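Flurnmont Citation Desk: Classroom License

Home > Teaching Materials > Research Skills > Note-Taking and Sources

Flurnmont Citation Desk is a twelve-unit course on finding sources, taking notes from them, and remembering a week later which note came from which source. It is written for grades 7 through 11 and for the teachers who have read the sentence "I got it from Google" in a bibliography more often than is good for a person.

The course comes as a download. There is a printable student workbook of 146 pages, a teacher's guide, and a bank of 300 practice sources that your students can cite, miscite, and cite again. The practice sources were written by us, so no real website will be taken down, redesigned or turned into a casino page halfway through your unit.

What the course covers

Units 1 to 4 deal with looking for things. Students learn to turn a topic into a question, turn the question into search terms, and stop reading once it is clear that the article on eagles is about the football team. Unit 3 covers the library catalog. Students are often surprised to hear that the library has one.

Units 5 to 8 are about notes. We teach the two-column method: source on the left, your own thinking on the right, and a page number every single time. The page number gets its own lesson. In the first edition it was a paragraph, and teachers wrote to us.

Units 9 to 12 turn the notes into a works cited list. Students sort a shuffled pile of sources by type, decide who the author is when the page seems determined to hide it, and build entries by hand before they are allowed anywhere near a citation generator. Unit 12 has them check a generator's output line by line. Most of them enjoy this a great deal, since it is the only time all year they get to hold the red pen.

The Everyday Sources strand

New in this edition is a set of short warm-ups on sources that don't look like sources. A cereal box has a publisher of sorts. A bus timetable has a date, usually in very small type. A wrapper may give you a brand, a language or two and one large word, and leave you to work out the rest. The warm-ups run ten minutes apiece and ask the same three things: who made this, when, and what is it fit to be evidence of? They fit nicely into the stretch after lunch when nothing else does. 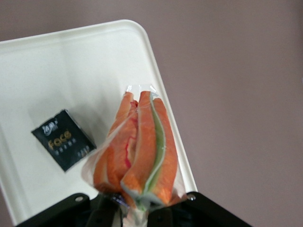
Small square packet with "Face" in gold lettering, on a white plastic tray.

Students bring in their own items for the later warm-ups. We suggest setting a rule about food before you begin, and a second rule about what counts as food.

What you get

Student workbook (PDF, 146 pages, black and white, kind to toner)
Teacher's guide with pacing charts and answer keys
Practice source bank, 300 items, searchable by type
Everyday Sources warm-up cards, print and cut
End-of-unit checks in 2 versions, A and B, for rooms where the desks are close together
Rubric for the final research folder
Letter home explaining what a research folder is

Editions

Citation Desk is sold in two editions. The Classroom License covers one teacher and all of that teacher's sections. The Building License covers every teacher at one address, including the one who says they'll just borrow the PDF from a friend. Both have the same contents. If your school has a middle and a high school campus on separate streets, that counts as two addresses. We have had long emails about this and our position has not moved.

Fit with other materials

The units can be taught on their own or alongside Hoshino Paragraph Builder, which picks up where our Unit 12 leaves off and gets students to write something with all those sources. Teachers using the Rulcombe research folders will find that our note sheets go into the pockets without folding, provided you print at actual size. If you print at "fit to page" they also go in, but the left column gets narrow and large handwriting suffers.

The course follows the general shape of the common citation styles and teaches the parts an entry is made of. It is not a style manual. Keep whichever handbook your department argues about.

Requirements

A printer, or a copy room with some goodwill in it. Anything that opens a PDF. Students need paper, pencils and a highlighter. One highlighter. Unit 6 explains what happens to a page when a student owns five.

No student accounts, log-ins or passwords are needed at any point. There is no app.

Delivery and returns

Download links are sent to the email address on the order. School mail filters sometimes take a dislike to us, so look in the junk folder before writing in. Purchase orders are welcome. Printed workbooks are available in class packs and ship from our Mullton warehouse.

Unopened class packs can be returned. Opened ones can't, and neither can packs in which every workbook has been opened to page 9 and then closed again very carefully.

Notes on this edition

Updated 8th January. Corrected the answer key for Unit 7, check B, where question 4 gave the publisher as the author (students caught it, as they should). Replaced the sample encyclopedia entry in Unit 2. Added the Everyday Sources cards. Fixed a works cited list in Unit 10 that was not in alphabetical order, in a lesson on alphabetical order.

Anyone who bought the previous edition can download this one free with the original order number. A Spanish version of the letter home is planned for February.

Related items

Hoshino Paragraph Builder, grades 7 to 11
Rulcombe research folders, pack for one class
Flurnmont Library Orientation Walk, single lesson
Flurnmont Citation Desk wall chart, Parts of an Entry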